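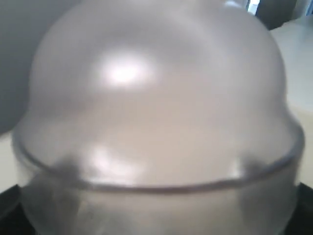 Frosted dome lid sitting on its round container, seen close.

How to clean and close cups with dome lids

In our small dessert kitchen in Prilldale we use dome lids for everything which has a top that must not be pressed flat: whipped cream, fruit, shaved ice. The lids are thin, and many people throw them away after one use. I wash the stronger ones and use them again at home. I learned the method from my former colleague Eckhard Thiele, and I changed a few steps.

What you need

A bowl of warm water, not hot
A little mild dish soap
A soft cloth, without a rough side
A clean towel for drying
Your containers and the lids which belong to them

Step 1. Sort the lids

Put each lid on its container before you wash anything. Two lids can look the same and still have a different rim. I keep lids from Wongsuwan and from Bastia in separate boxes, for they do not exchange well. If a lid has a crack at the rim, take it out now.

Step 2. Wash

Leave the lids in the soapy water for 4 minutes. Wipe the inside of the dome with the cloth in circles, and then go one time along the groove under the rim with your fingertip. Cream likes to stay in this groove. Please do not use a scouring pad. On a frosted lid you don't see the scratches at first, but you will feel them with the finger.

Step 3. Rinse and dry

Rinse with cool water. Shake the lid and put it on the towel with the dome up, a little tilted on a spoon handle so the air can go in. I leave mine overnight. A lid that is closed wet will make fog inside and the cream becomes soft.

Step 4. Fill

For a 500 ml container I stop filling one finger under the edge. The topping can go higher, into the dome, but it should not touch the side. Wipe the edge of the container with a dry cloth before closing.

Step 5. Close

Set the lid on straight. Hold it with both hands and press down on the rim, first at the side near you, then at the opposite side, then left and right. Never press on the top of the dome. Go around the rim with your thumb and feel if some place stands up. If yes, open it completely and begin again.

Storing

Put the dry domes one in the other and the containers the same way, in a closed box. Mine stand in the lower cupboard, away from the stove.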